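Camesetti Bench Forum > Hand Tools > Storage and Carry

Thread: Roll vs. hard case for slim drivers and picks

kerf_and_burr
Member, 130 posts

I'm replacing the storage for my small-tool set and want input before I order. The set is slim drivers, two picks, a scriber and a flat pry tool. Longest piece is 171 mm including the handle. Currently everything lives in a molded plastic case with a foam insert, and the foam has started to crumble at the corners of each cutout. Black dust gets on everything.

Options I'm looking at:

Skiltier fabric roll, single row of pockets, tie closure.
Lelluvine hard case, blank foam, cut your own.
Drawer insert, no portability at all.

I carry the set between two benches and sometimes out to the car. Weight doesn't matter. Retrieval time and tip protection do.

ohmslot
Member

Roll. Foam always fails eventually, and the failure mode is the one you're describing. Open-cell foam plus solvent vapor from the bench is a bad combination. Fabric doesn't shed in the same way, and when it gets dirty you can wash it.

Check pocket depth before you buy. The pocket should take at least half the tool length or the heavy end will lever itself out when you pick the roll up. For a 171 mm tool I wouldn't go under 90.

flatpack_mike7
Senior Member

Disagree on the roll. Fabric does nothing for tips. You put a scriber in a roll, roll it up tight, and in a few months the scriber has made its own exit. I have had this happen with canvas and with nylon. A hard case keeps the point in a fixed position with nothing pressing on it.

If the foam is the problem, change the foam. Closed-cell polyethylene cuts cleanly with a snap-off blade and it doesn't crumble. The Lelluvine blank comes in two densities. Get the firmer one.

kerf_and_burr

The scriber has a cap, so that's one pointed item handled. The picks don't have caps. I could put heat shrink over them.

Pocket depth on the Skiltier isn't listed anywhere I can find. I'll write to them.

tannery_lane
Member

I've used both. The deciding factor for me was bench footprint. A hard case with the lid hinged open takes twice its closed area, and the lid is always in the way of something. A roll takes its open area too, but you can lay it on top of papers, or half over the front edge if you have to, and you can reach over it from any side.

Also consider the pocket orientation. Handles out toward the top edge, tips down in the pocket. Some of the cheap rolls are stitched so shallow that people store them handle-down, and then you can't tell one tip from another without leaning in.

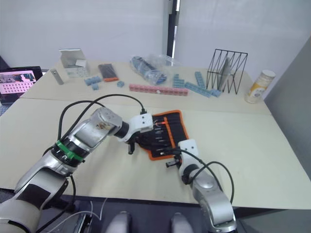 Edge binding is the other thing I'd look at before ordering. Cut fabric edges fray wherever they rub on the bench, and once the fray reaches the pocket stitching the end pockets open up. A folded strip sewn over the edge all the way around stops that. The orange strip bordering the black pouch on the table there is the kind of edging I mean, and the color is useful too, as you can find the boundary of a dark roll without hunting for it. Dark tools in a black interior are hard to tell apart at a glance, so at least one bright handle, like the orange-red one near the top edge, gives you a reference point to count from. I put a band of colored tape on every second handle for the same purpose.

flatpack_mike7

Color coding works just as well in foam. Two-layer foam, bright layer underneath. An empty cutout shows up immediately, so you know a tool is missing before you close the lid. A roll gives you an empty pocket that looks much like a full one if the tools are short.

tannery_lane

Agreed on missing-tool detection. That is a real advantage of the foam and I don't have a good answer to it. I count pockets at the end of the day.

ohmslot

You can mark the pocket face. Paint marker or a stitched number, then match it to the tool handle. Takes one evening. I did 8 pockets with a white fabric pen and it has survived several hand washes.

brazeline
Member

Another point against rolls: moisture. If the roll gets damp and you close it, the tools sit in contact with damp cloth until you open it again. I left one in the car in December and had surface rust on everything that wasn't plated. Leave it open overnight if there is any doubt. A strip of VCI paper rolled up with the tools helps.

The Maillard roll has a coated inner face, which I thought would fix this. It made it worse. Water got in at the stitching and then couldn't get out.

kerf_and_burr

Good to know about the coated one, I had it as a backup choice. The garage is dry but the car is not.

Skiltier answered. Pocket depth is 95 mm, edge is bound on all four sides, and there is a flap that folds down over the handles before rolling. Pocket width is 22 mm, which is wide for my thinner drivers.

ohmslot

95 is fine. 22 wide is sloppy for a thin driver. It will lean, and two leaning drivers will cross when you roll it. Run a line of stitching down the middle of the pockets you want narrower. A straight stitch by hand in heavy polyester thread is enough.

flatpack_mike7

So the list is now: cap the picks, restitch the pockets, number the pockets, add VCI paper, leave it open overnight. With the case the list is: cut foam once.

tannery_lane

Cut foam once, then cut it again each time you replace a tool with one of a different shape. I went through three inserts before I stopped using mine.

flatpack_mike7

Fair. I don't change tools often.

brazeline

For two benches and a car I would still split it. Keep the pointed items in a small hard tube or box, everything else in the roll. The picks are what damage the fabric and also what the fabric protects least.

kerf_and_burr

That's probably where I'm going to land. I have an aluminum tube with a screw cap that fits both picks and the scriber. Drivers and the pry tool go in the Skiltier with the narrow pockets restitched. The old case gets vacuumed out and used for bits.

One remaining question: does the handle flap get in the way when the roll is open on the bench? The product page only shows it closed.

ohmslot

Fold it back under the roll. It raises the top edge slightly, and the handles come up with it, so they're easier to grab. If it won't stay under, press a crease into it with a cool iron. Test a corner first if it's nylon.

kerf_and_burr

Ordered. I'll post the stitch spacing once I've measured the drivers against the pockets.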